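Bench Technicians, Desktop Teardown and Parts Recovery (3 openings)
Emton Computer Reuse -- Brillon Street shop
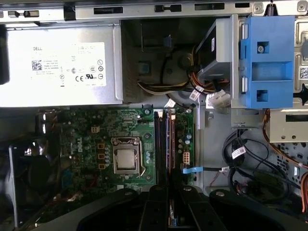
Emton is hiring three bench technicians for the teardown room. The work is taking apart office desktop towers, testing what comes out, and either rebuilding the machine or sorting the parts for resale and recycling. These are day shift jobs, paid hourly, with a start date in April.

Most of our towers come from school districts, clinics and insurance offices. They arrive on pallets, usually the same model all the way down, which makes the work faster once you know the case. Business desktops are mostly tool-free inside, with plastic drive brackets and clips, but you will still use a screwdriver every day.

What you will do

Open the case, blow out the dust at the hood, and check for missing parts before anything else is touched.
Pull the hard drive first and hand it to the data desk. Drives do not stay on the bench.
Remove the optical drive, memory, cards and power supply. Keep each blue bracket with the drive it came off.
Unplug power connectors by the connector body and never by the wires. We resell the cables and a pulled pin makes the whole bundle scrap.
Read the ratings off the power supply label and enter them on the parts sheet. If the label is torn or unreadable, the supply goes in the recycling bin.
Test power supplies and memory on the test rig and tag the results.
Rebuild good machines to the order sheet, route the cables clear of the fan, and close the case.
Sweep your bench and empty your screw tray at the end of the shift.

You never open a power supply. Anyone who does will be sent home for the day.

What we are looking for

You should have had a desktop computer apart and back together before, at home or on a job. We do not ask for a certificate or a degree. You need to be able to read small print on labels (magnifiers are at every bench), stand for part of the day, and lift a tower from a cart to the bench without help. Color vision matters for some of the cable work -- tell us if this is a problem and we will talk about the rebuild side instead.

Experience with a soldering iron is useful but you will not use it in the first months. Experience with laptops is also fine, though we send laptops to our Ener location and you would not see many here.

Hours and pay

Monday through Friday, 7:30 to 4:00, with a half hour for lunch and two paid breaks. Overtime comes up when a large district clears out its labs and is always optional. Pay depends on experience and is reviewed after 3 months. Health coverage starts after the first full month. You get 5 paid sick days a year from your first day, and vacation time builds up from there.

We supply the screwdrivers, wrist straps, gloves and safety glasses. Wear closed shoes. Long hair gets tied back. There is free parking behind the building, and the 71 bus stops at the corner.

Training

New hires spend their first 5 shifts at a bench with Yaqin Peng, who runs the teardown room. You will take apart the same model until you can do it without the sheet, and then move on to testing. Rongrong Tian handles the data desk and will show you how drives are logged.

How to apply

Send a resume or a short letter to Kalliopi Chrysikopoulos in the front office, or come in and fill out the form at the counter. Tell us which computers you have worked on and what you did to them. If we want to see you, you will be asked in for a bench trial: one tower, stripped and rebuilt, at your own speed. The trial is paid.

People who applied for the warehouse job last fall need to apply again for this one.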